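Nurow Two-Arm Garment Bench

Demonstration visits at Tidport

The Nurow is a two-arm bench unit for handling and steaming finished garments. It is built for small laundries, hire shops and returns departments that deal with mixed clothing. It can be seen working at our Tidport site by appointment, or at one of the open days listed on the contact page.

What you will see

A standard visit lasts as long as you need it to, but most people stay for the morning. We start with a short-sleeved T-shirt laid flat on the bench. Printed T-shirts are what we get asked about most, so we use one with large lettering across the chest and stripes on the sleeves.
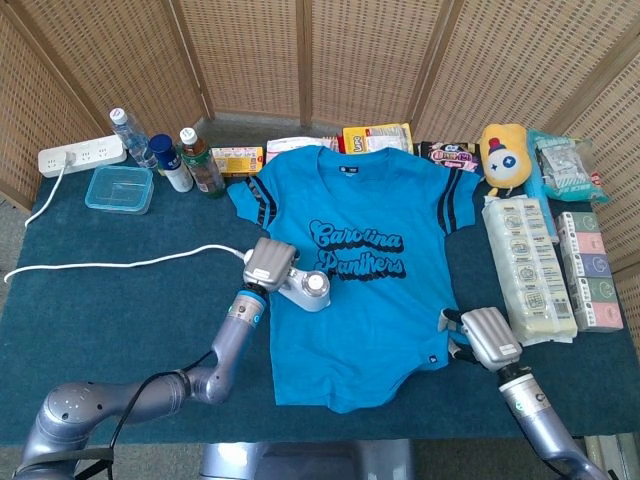

Each arm carries its own gripper. The fingers are ribbed, and the pads can be changed at the bench with one hex key, supplied. Parviz Heydari runs the demonstrations and will stop the arms at any point if you want to look at something more closely or ask for a step to be repeated.

You are welcome to bring your own garments. Please bring at least 3 of each type, clean and dry, and tell us the fabric when you book. Knitwear, shirts and light trousers are all fine. We do not take leather, sequins or anything with a wired edge.

Steaming

The Nurow does not have a steam head built in. It holds an ordinary handheld garment steamer by the handle, so if the steamer wears out you replace that part only. Handles need to be within the range given on the data sheet – if you are not sure about yours, bring it along and we will try it in the gripper.

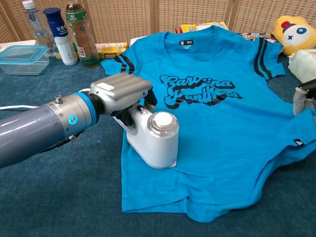 Water is topped up by hand. Customers at the July open day asked for a filling station beside the bench, and Asnakech Mekonnen is working on one with our fabric supplier, Pomare. It is not yet for sale.

Bench and space

The covered bench top is included in the price. You will need a level floor, a normal wall socket and clear access from the front. The unit is supplied with 10 spare finger pads and a printed handbook. We suggest changing the pads after 4,000 garments, sooner if you handle a lot of denim.

Delivery and hire

Units are delivered from our Plirthorpe workshop and set up by two of our staff. Hire is available by the month. A demonstration at your own premises costs 300 pounds, taken off the price if you go on to buy. Visits to Tidport are free.

To book, use the form or ring the Tidport office and ask for Parviz. Parking is behind the building – please use the second gate.

Page updated 2022-11-18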